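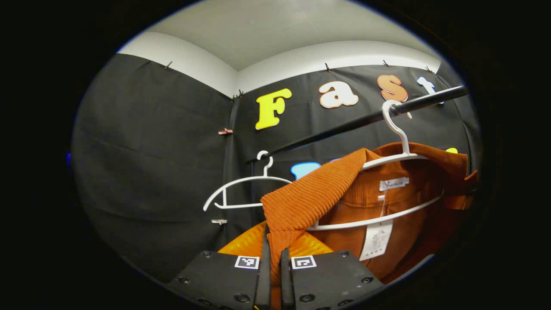
Orard 2 hand-held gripper for garment work

Home Tools Data Methods Parts Contact

The Orard 2 is a two-finger gripper carried in the hand and used to record how people handle clothing on rails, hangers and shelves. It is made by Nindico for groups training manipulation policies on cloth. The recordings need no robot at the time they are made. The same fingers fit the Nindico wrist mount, so a policy trained on the recordings runs with the contact geometry it was trained on.

This page covers the tool, the edge-first recording method it was designed around, and the result on the Tuhiwai garment set.

General

The fingers are narrow and black and close on a common centre line. Each is carried by a flat black pad, and each pad has a square fiducial marker on its upper face. Finger opening is read from the distance between the two markers in the camera image. There is no encoder in the hand unit. The black-and-white pattern holds its contrast against most fabrics, but strong glare from directly overhead can wash out one marker for part of a recording. When only one marker is found, the software assumes the fingers are symmetrical about the centre line and flags the affected frames.

The pads are fixed with round-headed screws and can be removed without disturbing the camera. After changing a pad, run the opening calibration again. It takes one full open and close in good light.

The camera looks forward over the fingers through a wide lens, and the rounded dark border of the lens image is left in the recordings. We don't crop it. Camera calibration is stored against the uncropped image, and the training loader applies its own mask.

Supplied with the tool

Hand unit with trigger
Camera and lens, fitted and focused
One pair of narrow fingers
One pair of pads with markers
Spare marker sheet
Calibration board
Cable and strap

Wrist mounts are ordered separately. Tell us the flange pattern when ordering.

Why edges

Cloth on a hanger gives a gripper very little to aim at. The middle of a panel moves away when pushed, and a grasp there often collects a second layer from behind. Hems, plackets, cuffs and ribbed panels are better targets because they have a definite boundary and tend to hang clear of the rest of the garment. They are also thin, and a wrist approach that is a little off will miss them altogether.

Earlier recordings made with the first Orard treated the grasp as a single event, with the trigger closing marked as the moment of contact. On rigid objects that was adequate. On knitwear it produced policies that closed early, beside the edge, and then carried on with the pull as though they held something.

Recording method (Plarach)

Plarach is the name of both the recording protocol and the labelling script that goes with it. It splits each demonstration into approach, pinch, tension and release. The operator makes one change of habit, which is to pause between closing the fingers and pulling. The pause need only be long enough for the marker distance to settle. The script finds the settled section and takes it as the pinch.

1. Hang the garment on the rail with its neighbours in place. Leave empty hangers where they are. Policies trained on a cleared rail did poorly on a populated one.

2. Start the recording with the fingers open and the target edge in view.

3. Approach along the edge where possible, so that the fingers arrive either side of the cloth. On ribbed knit, either direction relative to the ribs is acceptable, but record both.

4. Close the trigger fully and hold still.

5. Draw the edge towards the tool until the cloth between hanger and fingers is under light tension. Do not lift the hanger off the rail.

6. Return the edge to where it was, open the fingers, and back away along the approach line.

7. Stop the recording. Re-hang the garment if its shoulder has slipped.

Recordings in which the fingers miss are kept. They are labelled as misses by the script when the marker distance settles at the fully closed value, and they are used in training as negative pinches. Operators sometimes delete these out of tidiness. Please ask them not to.

Backgrounds

Plain dark drapes are acceptable provided there is something else for the camera tracking to hold on to. Draped fabric on its own offers few stable features, and the wall behind a clothes rail fills much of the view. Large flat lettering in contrasting colours works well, as do shelf edges and door frames. Avoid anything that moves in a draught. Hang tags move too, but they are small in the image and are rejected by the tracker in nearly all recordings.

Dark rails against dark drapes are difficult to segment. The policy described below does not segment the rail, so no correction was made for this.

Result on the Tuhiwai set

The Tuhiwai set holds 736 demonstrations on 40 garments, all recorded with the Orard 2 under the Plarach protocol. The garments are mostly tops, with a mixture of woven, knitted and coated fabrics. Recording ended in August.

Two policies were trained on the same demonstrations. One used the four-part labels. The other used a single grasp label placed at trigger closure, as in the earlier work. Network, image size and training length were the same for both. Each was then run on a fixed arm with the wrist mount, 25 attempts per fabric type, on garments held out of training.

The policy with four-part labels did better on knitted and woven fabric. The larger gain was on knitted. Its main benefit was in recovery -- when the first pinch closed on nothing, it reopened and tried again, where the single-label policy usually went on to pull. On coated fabric there was no difference worth reporting. Glossy, stiff cloth slid out of the fingers under tension with either policy, and we take this to be a limit of the finger surface. A softer finger facing is being tried.

A second comparison left out the missed pinches. Most of the recovery behaviour went with them.

Limits

The result applies to edges that hang free. Edges folded under, tucked behind another garment or pressed flat by a neighbour were excluded from the attempts, though some are present in the recordings. The method says nothing about folding or about taking a garment off its hanger. Opening measured from markers is less precise when the pads are near the border of the image, and should not be used to estimate fabric thickness.

The tool has no force sensing. "Light tension" in step 5 is judged by the operator by eye and by feel, and it varies between operators. The script records tension as present or absent only.

Care

Wipe the markers with a dry cloth. Solvent lifts the print. Check the pad screws after each day of recording -- a loose pad shifts the marker and shows up as a slow drift in the closed value. Fingers are a wearing part and should be replaced in pairs.

Ordering

The Orard 2 is built to order. Units are sent out on Thursday. Loan units are available to teaching groups for one term.

Related items

Orard 2 narrow fingers, pair
Orard 2 marker pads, pair
Wrist mount for fixed arms
Plarach labelling script, release notes
Tuhiwai garment set, access request
Orard (first version), spares only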